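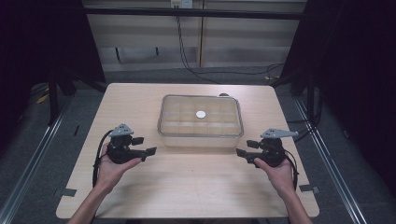

Button sorting moves to Tuesdays at Nutlow

The button and bead sorting session at the Nutlow craft store will move to Tuesdays from July, organiser Zsófia Veres has confirmed. It will run from 10 in the morning and stays free to attend.

The group began as a way of clearing a backlog of donated sewing oddments, most of it left over when the Bodnár haberdashery closed. So far 118 bags have been sorted and put on sale, with 15 still to go.

Clear boxes with small compartments have replaced the biscuit tins used until last winter. "With the tins you tipped everything out to find one button," said Veres. "Now you look through the side and it's there."

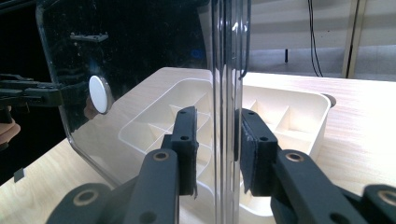
Sorted pieces are grouped by size first and colour second. Matching sets go to the front counter and odd ones are sold by the scoop — a popular line with the primary school in Pisorier, which uses them for collage.

Szabolcs Bognár, who runs the counter, said sales of buttons and beads had raised 198 pounds since the spring. The money will go towards new shelving along the back wall, where the fabric rolls are kept at present.

Anyone with spare compartment boxes or trays, with or without lids, can leave them at the Trillar Street entrance during opening hours. Zips and loose thread are not being accepted for now.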